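Let the Robots Be Boring

10/06/2021

Every December the Clustivthorpe robotics club holds its open evening, and every December I go home having learned nothing about robots and a great deal about confetti. Last time there was a fog machine. There was a team in matching capes. A wheeled contraption crossed the gym floor to loud music, bumped a foam tower, and received the kind of applause my generation saved for the moon landing.

I clapped too. I'm not made of stone, and the parking had cost me 7 dollars.

But I have been helping out with the club on and off for a while now, mostly by holding doors and ordering pizza, and I would like to put in a word for the other group. They call their project Clorna, for reasons I have been told and have forgotten. They have an arm and a table. Their ambition is for the arm to pick up a thing and put it down someplace else. That is the whole pitch, and you can imagine how it goes over next to a fog machine.

The judges at the Marino Cup, which is our regional contest, gave Clorna 341 points and a polite paragraph. The caped team got a trophy nearly as tall as the kid carrying it. One judge wrote on the score sheet that Clorna should "consider a theme." I have thought about that remark more than is healthy. The theme was putting things down.

Anyone who has watched a toddler with a full cup knows this is a serious subject. You have to decide where the cup is, and which way up, and how hard to squeeze, and then you have to let go, which plenty of adults never master. The students on Clorna have a notebook of 300 attempts, each one written up in a line or two. "Missed." "Missed left." "Got it, dropped it." "Got it, would not give it back." I have read novels with less suspense. Somewhere past the middle the handwriting changes, and so does the tone, and they start writing down what they thought would happen before they ran it. No adult told them to. I would trade the whole evening of capes for that page.

The usual objection is that showy projects bring kids in. Verkell, the firm that sponsors our contest, says so in its brochure, which has lightning bolts on it. Fine. They do bring kids in. We had 40 sign up the fall after the fog machine. I would only ask how many were still around by spring, when the capes were in a box and somebody had to figure out why the wheels pulled to the right. The ones who stayed were, by and large, the ones who had found something dull to be stubborn about.

So my modest proposal for the Marino Cup is a quiet category. No music, no theme, five minutes of work in front of the judges and then the notebook. Score the notebook double. Let the parents sit close enough to see the gripper, and let them suffer through the misses the way they would at a baseball game, where very little happens for three hours and people pay extra for it.

I expect this to be voted down. I have been asked, kindly, whether I would consider doing the confetti cleanup again, and I have said yes. The broom is still in my trunk. 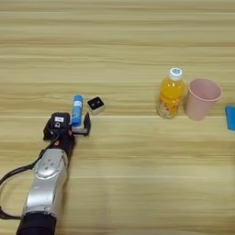
The Clorna arm at the table, with a glue stick at its gripper and the orange juice still a good way off.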